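# Shop habits for sharing a bench with a robot arm

My garage used to be a woodworking shop with a freezer in it. These days half of it belongs to a robot arm, and I spend more evenings picking blocks out of a bin with it than I do cutting dovetails. People write to me asking for "the rules," so I've been typing up the ones I keep, with the reasons where I remember them. Updated September 13, 2020, mostly the cable part.

Quick warning before the fun stuff: these are house rules. If you have an arm at work, somebody there is supposed to have done a proper risk assessment, and the documents you'll want to read are ISO 10218 (industrial robots, two parts) and ISO/TS 15066 (for the kind that work near people). They're dry and they cost money. Read them anyway if you can borrow a copy, and if my page and your manual disagree, go with the manual!

## Before you switch anything on

**Walk the whole reach.** Not the reach you plan to use, the whole one. I put the arm at full stretch in slow mode once, swung it around, and marked the floor with a line of tape at the farthest point plus a good arm's length. Everything inside the line is robot territory while the drives are on. My stool, my coffee and my radio all live outside it now (the radio learned the hard way).

**Know where the stop button is with your eyes shut.** I mean that literally. Stand where you normally stand, close your eyes, reach out and hit it. If you fumble, move the button. Mine was on the back wall for a month, in a lovely tidy spot, and completely useless, seeing as I'd have had to lean past the arm to get to it.

**Press the stop button every session.** First thing, arm moving slowly, press, watch it halt, reset. Takes less time than finding my glasses.

**Sleeves, strings, hair, badges.** Same as the drill press. My friend Hannelore Rüegg ran a print shop for years and she still takes off her rings before she goes near anything with a motor, and I've picked that up from her.

## The bin, and how to keep it where you put it

I get more questions on this than anything else, I guess because bin picking looks so easy. A bin with a few blocks in it, arm goes down, arm comes up. What can go wrong? Well, the bin can move. If your program thinks the wall is in one place and the wall has wandered half an inch to the left, the gripper finds the wall for you, and grippers cost more than bins.

So clamp the bin. I like a bar clamp on the rim because it's quick to take off when I want to sweep, and you can see from across the room if it's slipped. Put it on the side away from where the arm comes in. Then stand back and look at whether any part of that clamp sticks up or into the bin, and teach the robot to stay clear of it. A clamp is an obstacle just like a wall is, and I've seen plenty of setups where the bin was in the collision model and the clamp holding it wasn't.

Tape is the other half of it. I use bright blue painter's tape on the bench for reference marks: a corner here, a T there. If the bin gets bumped I can set it back and be close enough to check the position properly. Tape doesn't replace re-checking, though. It just tells you that you need to.
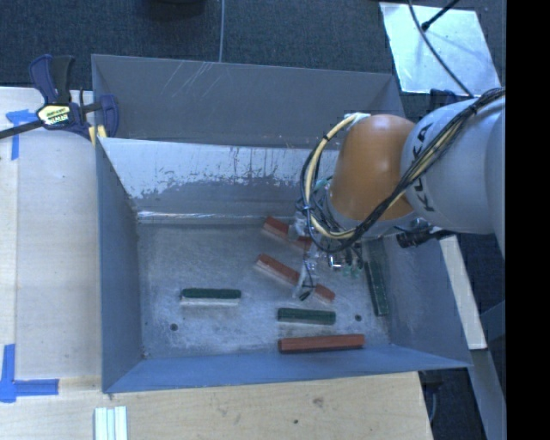

*Picking blocks out of the gray bin, with the clamp up on the left rim and tape marks on the bench beside it.*

A few more bin things, in no order:

- **Start with plain shapes.** Rectangular blocks in two colors will teach you plenty. You'll have some lying flat in the open, some next to each other, and one hugging the side wall just to annoy you. Leave the one by the wall for last while you're learning.
- **Metal bins are shiny.** Scratches, worn patches and bright seams can all look like something to a camera. Try moving your lamp before you start rewriting your settings. I lost a whole November weekend to a reflection.
- **Set a floor.** Give the program a lowest height the fingertips can ever go to, a hair above the real floor of the bin, and don't let yourself override it because "this block is really thin."
- **Hands out means arm off.** If a block needs rescuing, stop the arm, then reach in. A paused program isn't a stopped robot. It may be waiting for a signal, and your hand might be the signal.

That last one is the rule I'm strictest about. Pirmin Tanner, who taught me most of what I know about controllers, used to make me say "stopped" out loud before I put my hand past the rim. I felt silly for a week and now I can't do it any other way.

## Cables, the boring part that breaks everything

Every cable that goes to the gripper has to bend, twist and travel with the wrist, and sooner or later it'll be too short for one pose or loose enough to snag in another. My routine:

1. Run the arm to the most awkward poses in your program, slowly, and look only at the cables. Ignore the gripper completely.
2. Leave a loop at the joint that turns the most. You want slack there, but a tied bundle that moves as one, so a single wire can't go off and hook itself on something.
3. Tie the bundle snug but not tight. If the tie leaves a dent in the jacket, cut it off and start over.
4. Look again after 100 cycles. Ties creep. Tape creeps faster.
5. Keep thin sensor wires away from the fingertips as far as your gripper lets you, and where you can't, check them at every session start.

I also keep a little notebook, and every time I replace a wire I write down where it failed. After four entries I could see mine were all going in the same spot, and a slightly bigger loop fixed it. Severin Gisler laughed at my notebook until I lent it to him. He has his own now.

One more on cables, for the floor: anything that crosses the walking side of the tape line gets covered or hung. Anything inside the line gets routed so the arm can't reach it. I used to think a thin cable on carpet was harmless!

## Speed

Slow is the default. I have a number in my head (and on a card on the wall) that the arm doesn't exceed while I'm in the garage with the drives on, and I get a higher one only when I'm outside the line with my hand near the stop. You'll find the official figures for teaching speed in the standards and in your manual, so please use those and don't copy a number off a hobby page, including this one.

When you do speed up, do it in small steps and run a good long batch at each one. A pick that works beautifully at a crawl can fling a block at a faster clip. Wooden blocks hurt, by the way, so eye protection goes on before the speed goes up. I keep safety glasses on a hook right on the tape line.

## Keep a log, even a bad one

I log each session in a spreadsheet: what ran, how many picks, what went weird, what I changed. One change per session is the goal. I break that all the time and regret it all the time. My sheet passed 2000 rows this summer and the column I use most by a mile is the one called "weird."

Things that have earned a row lately:

- Arm halted, reason unknown, fine after restart. (Write it down even if it's fine. Especially if it's fine.)
- Clamp handle loose at the end of the evening.
- Gripper closed on nothing and carried the nothing very carefully over to the tray.
- Neighbor's kid came in by the side door. Door now has a bolt, and the bolt is now on the checklist.

## Shutting down

Park the arm in the same pose every time, clear of the bin, low enough that it has nowhere to sag to. Drives off, then power off, then lock the switch. Take the blocks out or leave them in, whichever you like, but open the gripper and let go of whatever it's holding before you cut the air or the power. Some grippers drop things when they lose supply and some hang on forever, and it's worth finding out which sort you own on purpose.

Then wipe the fingers, sweep the bench, and check that your tape marks are still stuck down. If one is peeling, replace it tonight, while you know where it goes.

## From the mailbag

Keith Pilkington asks if he can skip the floor line because his arm is a small one. Keith, no. A small arm has a small line. It's one roll of tape.

Seraina Oberholzer wrote in with a good one: she hangs a tag on the stop button at shutdown with the date of the last test on it, so whoever comes in next has to take it off and test again. I've stolen this. She also wants to know how I label bins, and the answer is "badly, with a marker," so if anybody has a label that survives a metal bin getting scraped all day, send it my way and I'll put it on the page.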